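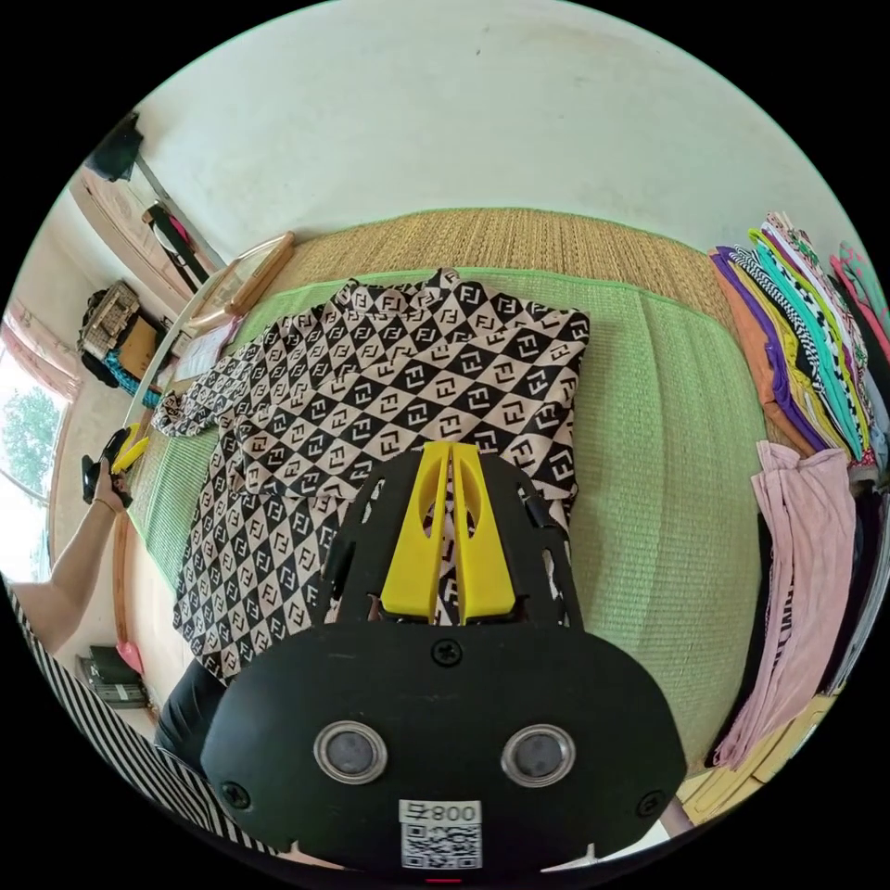 Folding long-sleeved garments

Folding is the usual way of storing knitted and patterned tops that would stretch or lose their shape on a hanger. The garment is spread on a flat surface, smoothed, and reduced to a rectangle by turning in the sleeves and then the body.

Surface

Tables, beds and floors are all used. A mat gives some grip under the fabric and keeps it off the floor. Woven mats are common in homes where laundry is sorted at ground level, and a ribbed weave holds a sleeve in place better than a polished tabletop. Loose straw fibres can catch on fine knits, so a smoother mat is often laid over a coarse one.

Method

The garment is usually laid face down with the collar away from the folder. Each side is brought in towards the centre line, with the sleeve turned back along the body. Gathered cuffs are thicker than the rest of the sleeve and are kept clear of the final crease. The hem is then brought up to the collar in one or two turns.

The Varkell fold, named after a laundry manual of that title, leaves the collar on the outside. The Duten fold rolls the body from the hem and is preferred for drawers – it takes more time but wastes less space.

Patterned fabric

Repeating patterns, such as diamonds in two colours, can serve as a guide. A row of motifs makes a straight line for the crease, and a side fold that drifts off the row is easy to notice. Large all-over patterns also hide small creases, and many people fold them less carefully than plain colours.

Storage

A folded heavy top is commonly about 11 cm thick when stacked with one other. Stacks are kept low to avoid pressing marks into the collar.

See also: Ironing; Clothes hanger; Drawer liner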